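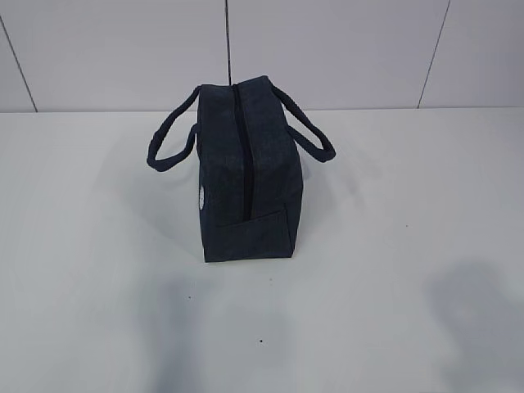
List: Gemwood Home Tinkerers
Subject: Re: can they do chores yet? (lunch bag edition)
Date: Mar 24, 2019

Hi all,

Picking this thread back up, with apologies to the person whose very reasonable message I'm about to pick at. Quoting the part I want to answer:

> I've been reading this list for a year and I still can't get a straight
> answer. Can a machine do ANY normal household job start to finish? I don't
> mean vacuuming, I mean the dumb stuff. My example is the lunch bag. Every
> evening I unzip it, take out the box and the ice pack, wipe it, and in the
> morning I fill it and zip it again. A six year old can do it. We have
> machines at work (I'm at a packing shop) that handle 800 cartons an hour
> and don't blink. So what's the holdup with one bag?

OK so first, I love this question, and I think the lunch bag is a much meaner test than you meant it to be!

I've had the bag job on my bench since the Udik open day, on and off, mostly off. Dark navy bag, black zipper, two floppy handles, white table, nothing else near it. You could hardly set it up kinder than that. And it's still a pain from one end to the other, so let me go through where it hurts.

The zipper. With the bag end-on and zipped up, what you get is a straight black line on cloth that's nearly black. My eyes do fine with that because I already know what a zipper is and where they tend to live. The software I'm running (the Plesum kit, the older one, before they changed the wrist) sees a dark stripe on a dark thing and gets very unsure of itself. It once picked the seam between the wall panels and went for that instead, with great confidence. If you line the bag up so the wall seam comes down right onto the top of the zipper, you have basically drawn it one long line and asked it to guess where the bag starts. I moved the bag over after that and felt like I was cheating.

Then there's the pulling. A zipper wants one hand on the tab and another hand holding the cloth tight behind it. One arm can't do that. What you get with one arm is the whole bag going for a slide across the table, zipper still shut. I tried a strip of grippy shelf liner underneath and it got better, but then the bag leans over and folds up. Two arms helps a lot, and costs twice as much, and now they have to stay out of each other's way. I watched the Preda two-arm setup do it at the open day and it was lovely to see, but the person running it had put a fat orange cord loop through the zipper tab first. I did the same thing at home. I recommend it. I also think it means we haven't solved zippers, we've solved orange loops.

The handles. You'd think handles would be the easy part, they're made for grabbing! But soft ones don't stand up and wait for you. They droop down on either side like a pair of ears, and they land a little differently each time you set the bag down. A fixed pick point is useless. And if the grabber gets one handle and misses the other, the bag comes up tilted, and there goes the yogurt.

The low pocket. Mine has a flap sort of pocket panel on the end face, down under the bottom of the zipper, and one corner of it sticks out a little. To a fingertip coming in from the front that corner is a very tempting edge. Mine loves it. I've had it pinch the corner and tug politely for the whole time limit.

Now to your cartons, because I think that's the real answer to "what's the holdup." I did a stretch on a packing line myself, years back, and those machines are great, but look at what they're handed. Same carton, same way up, on rails, under the same lights, all shift. When a carton showed up crushed, a human pulled it off. All the hard parts had been taken out before the machine ever got its turn. A bag on a kitchen table has all the hard parts left in. It squashes. It bulges a bit at the bottom so it doesn't even sit the same way twice. Somebody walks by the window and there's a shadow on the table where there wasn't one before, and yes, shadows matter, mine gets noticeably worse in the late afternoon.

For whatever it's worth, here's how my last long run went, with the bag already zipped, orange loop on, shelf liner down, one arm. I gave it 100 tries at just "open the zipper all the way." It got 31. With a second arm borrowed from the club and the same everything else, it got to 80, which made me yell loud enough to scare the dog. Take the loop off and I quit counting because it was depressing. Closing is worse than opening. I haven't got a closing number I'd show to anyone.

And that's one step! Your evening routine has the box and the ice pack coming out (ice pack is slippery), the wipe (into corners it can't see), and then the filling in the morning, which means knowing that the sandwich goes on top of the apple and not under it.

So, straight answer, since you asked for one. Start to finish, unhelped, on any old bag you hand it: no, not in my kitchen and not in any I've been in. With a bag you've fixed up for it, on a clear table, one step at a time with a person nearby: sort of, yes, and better than last year. Towels are further along than bags if you want something to be cheerful about. Loading a dishwasher rack with plates you've already rinsed is further along too, as long as they're all the same plates.

What I'd love from the list, if anyone's got a minute:

Has anyone tried starting with the bag side-on instead of end-on? I keep going end-on because the zipper is facing me, but the handles might be easier from the side.

Does anybody have a soft fingertip that will hold thin cloth without chewing it up? The ones that came with mine are too smooth.

Is the Plesum wrist swap worth the money? I keep going back and forth.

I'm planning to bring the bag to the May meetup in Gemwood and will have the table set up by the door. Bring your own lunch bag if you like, the uglier the zipper the better. And to the original poster, please bring your six year old, I'd like a fair race.

Cheers from the messy end of the bench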